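README - Prikgate cloth set, bimanual, release 3
Read the fault section before you train on anything. Seriously.

Last edit: Aug 27, 2023
Maintainer: Rekha Lodhi

Short version

Teleoperated cloth handling, two small arms, one table. Pick up from pile, stretch between grippers, lay flat, sometimes fold. 963 episodes in this release. 11 of them have the gripper fault and are flagged, not deleted. The fault is a safety matter for anyone running the same kind of arms, see below. If you have release 2 on disk, throw it away. The faulty episodes are in there with no flag at all, my doing.

What's in the box

episodes/ one folder per episode
episodes/*/joints.csv commanded and measured position, both arms, plus motor current
episodes/*/video/ fixed view and wrist views
flags.csv episode number, fault type, first bad timestep, note
splits/ train and held-out lists, flagged episodes in neither
tools/check_current.py the script that should have existed from day one
incident/ raw logs from the fault, not cleaned up

Joint files and video share one clock. Timestamps are in seconds from episode start. Left and right mean left and right as the fixed view sees it, NOT the operator's left and right. Release 1 had this the other way round. Sorry.

Columns in joints.csv

t
l_cmd_*, l_pos_*, l_cur_* left arm
r_cmd_*, r_pos_*, r_cur_* right arm
l_grip_cmd, l_grip_pos, l_grip_cur
r_grip_cmd, r_grip_pos, r_grip_cur

Grip position runs 0 closed to 1 open. Current is whatever the motor reports, no conversion, no filtering. Don't compare raw current between the left and right gripper, they read differently at rest and I never found out why.

What went wrong

Right gripper stopped opening. That's the whole thing in one line.

Longer: during the stretch step both grippers hold a corner and the operator pulls the arms apart a little to get the slack out of the top edge. The pull loads the gripper motor sideways and the operator also tends to squeeze harder than needed. Right gripper current goes up and stays up. After enough of this the motor trips its own overload protection. Once tripped it ignores position commands. It still answers pings, still reports position, so the control loop thinks all is well. Fingers stay where they are, friction holds the cloth.

Left arm carries on. Operator says release, left lets go, right doesn't. Operator pulls back to shake it free, cloth swings, on the worst one it caught on the left arm's elbow and the left arm kept trying to get to its target with the cloth wrapped round it. That arm then hit the table. Not hard. Hard enough to bend a finger and knock the zero off on the shoulder joint.

What I did next was the actual safety problem. Reached in to pull the cloth out with the motors live. The leader was still being held by someone at the other desk, who could not see my hand. He put the leader down, the follower moved. Bruised knuckle, nothing else. These arms are small and people get casual about them, me included.

How long it went on

Can't say for certain. The first episode with the signature is well before the one that hit the table. The signature is: grip command changes, grip position doesn't, current column goes flat at a fixed value. In most of the flagged episodes the operator worked around it without saying so, dragged the cloth off against the table, and saved the episode as a success. So the success label was wrong in those and has been changed to fail in this release. The original label is kept in flags.csv under old_label.

Jenkins rig (the older one, same layout) never showed it. Same motors, same code. Difference is that Jenkins was recorded on thinner cloth and at a slower pace. I don't think that rules anything out. Nobody has run the heavy cloth on Jenkins yet.

Why we didn't catch it

The motor status register was never read. The driver we took over from Stanier reads position and current in one bulk call and skips status to save time on the bus. Fine for a demo. Nothing downstream knew a motor could be tripped and still talking.

Also the lights. There are little green ones on the motors and everyone used them as the health check, green means good. They stayed green the whole way through. Do not use the lights as a health check.

Also the labels were put in by the operator with one key, straight after the episode, before looking at anything. No second look.

The step to watch

Fault only ever started in the stretch. Never in the pick, never in the lay down. If you are reviewing by eye, jump to where both corners are up and the cloth hangs between the grippers, and plot the two grip currents from there.
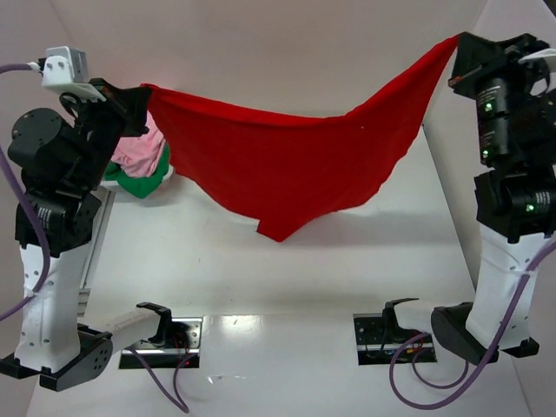

Current should rise when the pull starts and drop off again when the arms come back together. If it rises and sits there, stop and look. If it rises, sits, then goes dead flat to the last digit, that's the trip. The wrist views are not much use for this. Closed looks like closed whether the motor is driving or not.

One thing that threw me for a while: low corner of the cloth dragging on the table looks similar in the current plot, slow rise and a plateau. But then the plateau is noisy. Trip is flat, no noise at all.

What changed

Status register read every loop now, both grippers, all joints. Loop is a bit slower, no one has noticed.
Any trip freezes both arms, not just the one. Freeze means hold position, torque stays on. We tried cutting torque and the arms drop onto the table, worse.
Grip current limit lowered. Heavy cloth slips sometimes now. Accepted.
Stop button moved to the operator side. There was one before but you had to lean past the arm to get at it.
Power switch off before hands go in. Support the arms first, they will fall.
Leader has to be back in its rest and disengaged before anyone opens up the workspace. Say it out loud, wait for the answer.
Cables re-checked after the table hit. No damage found.
Success label now needs a second person and the video.

Not changed yet: still nothing that notices one cloth held by two grippers when only one lets go. Wanted that for December, see how it goes.

Using the flagged episodes

Leave them out for imitation. A policy trained on release 2 at Caltarham picked up the drag-it-off-on-the-table move and did it with a perfectly healthy gripper, which is how the whole thing came to light on their side. They thought it was a bug in the policy. It was our data.

Good for fault detection though, and I'd be glad if someone did something with them. 11 is not many. The first bad timestep in flags.csv was set by hand, I took the first row where current goes flat. The trip itself may be a few rows earlier.

Running the check

python tools/check_current.py episodes/

Prints episode number, arm, timestep. Exit code 1 if it finds anything. It will find all the flagged ones. It will also throw a false alarm if the logger stalls and repeats rows, so check whether t is moving before you panic. Needs numpy and pandas, nothing else.

Do not run it on release 1, the arm columns are swapped and it'll blame the wrong side.

Known problems

Shoulder zero on the left arm is slightly off between the table hit and the recalibration. Episodes affected are marked zero_off in flags.csv. Usable for most things. Commanded and measured agree with each other, it's the real position that is out.
Some episodes start with the grippers already closed. Operator habit.
Cloth color isn't in the metadata. Should be. On the list.
Video drops the occassional frame, joints don't.
Bent finger was replaced with a new one, slightly stiffer. You can see it in the right after/left after comparison in incident/ if you care. Left only.
The notes column in flags.csv is free text and partly rude.

Changes

Release 3: flags added, 11 labels corrected, splits rebuilt, incident folder, check script
Release 2: withdrawn
Release 1: left/right swapped, kept only for people who already built on it

If you find another episode with the flat current thing send me the number and the timestep, don't fix it in your own copy and keep quiet. Same goes for anyone with the Stanier driver on a different rig, check whether yours reads status. Two minute job, grep for the bulk read and see what adresses it asks for.

Rekha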